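Home Forum Dogs Cats Rescue & Rehoming Log in

Rescue & Rehoming > Success stories and updates

flundex
Gustik passed his home check! Well, we did. He's a ten-year-old lurcher cross from the Kolturport shelter and he comes home in July. I'm over the moon! Any tips for the first few days? We've got 3 cats.

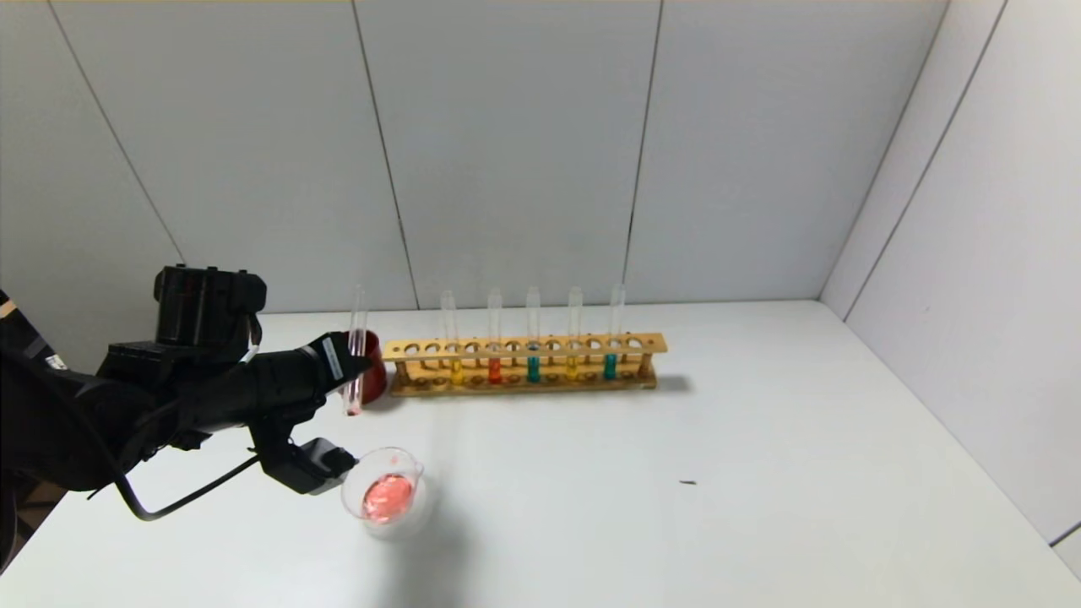 Test tube, rack and beaker

4 likes

biscuit_tin
Oh this is lovely news, oldies are the best! Keep the cats upstairs for the first week and swap blankets so they all get used to the smell.

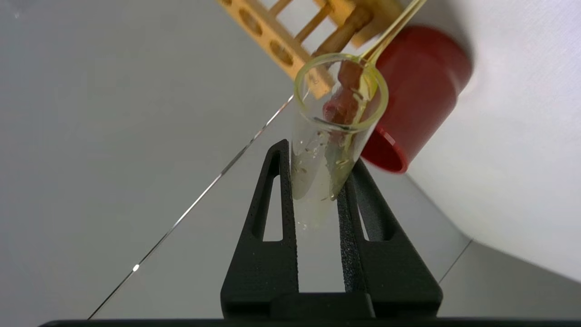
Close-up of the glass tube

mossylane
A week is far too short with a lurcher. We did almost 4 months with a stair gate and a muzzle indoors, and I'd do it again.

biscuit_tin
Depends on the dog though? Mine was asleep beside the cat by day five — tail over her face and everything.

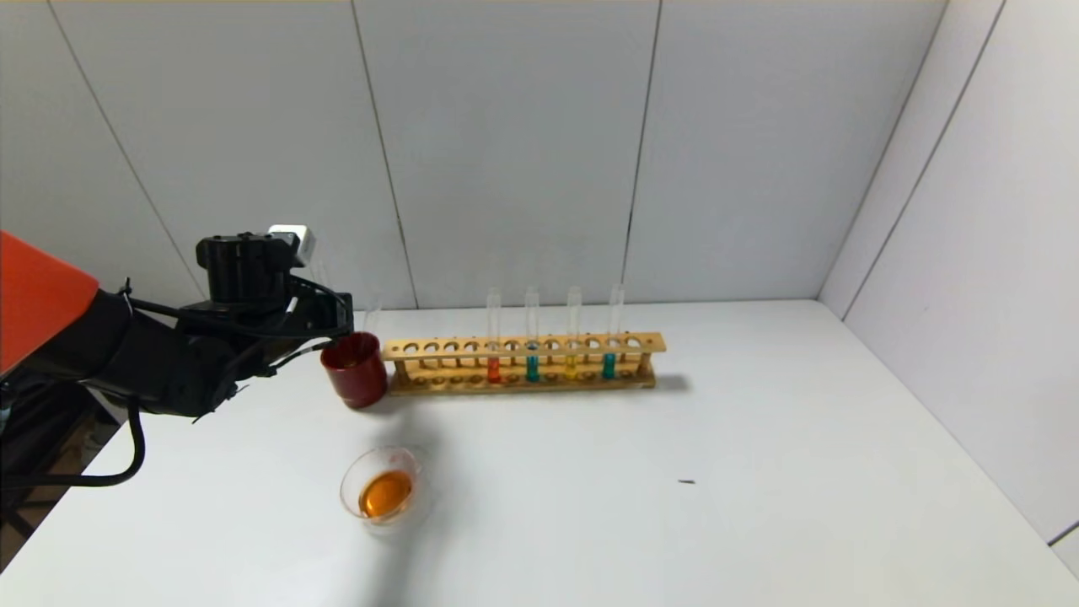 And he'd come with a "no cats" note on his card, so I wouldn't assume the worst.

mossylane
Lucky you, but I still wouldn't leave them alone together. Ask the shelter if he's been cat tested.

flundex
He has, he just yawned! We'll do the gate anyway, it's already up. Bed is going in the kitchen by the radiator.

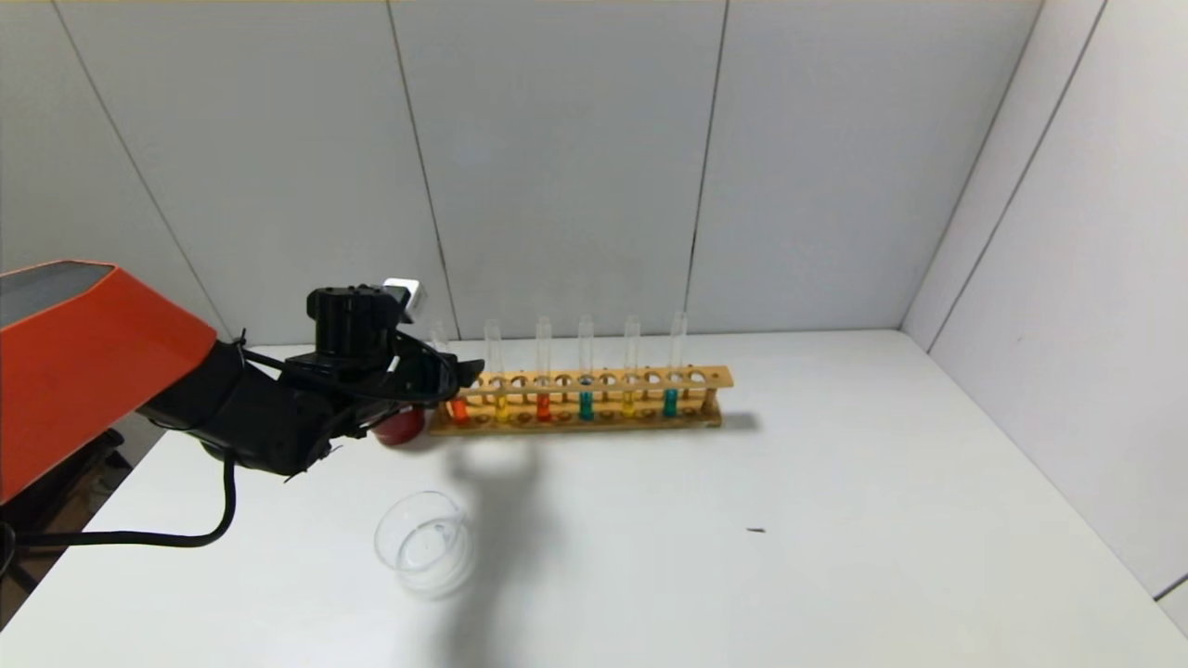
Also ordered him a raised bowl and a Kollár fleece coat, because he's got no fat on him at all — can't wait to see him in it!

mossylane
Ha, fair enough. Photos please!

138 views · 10 replies · Share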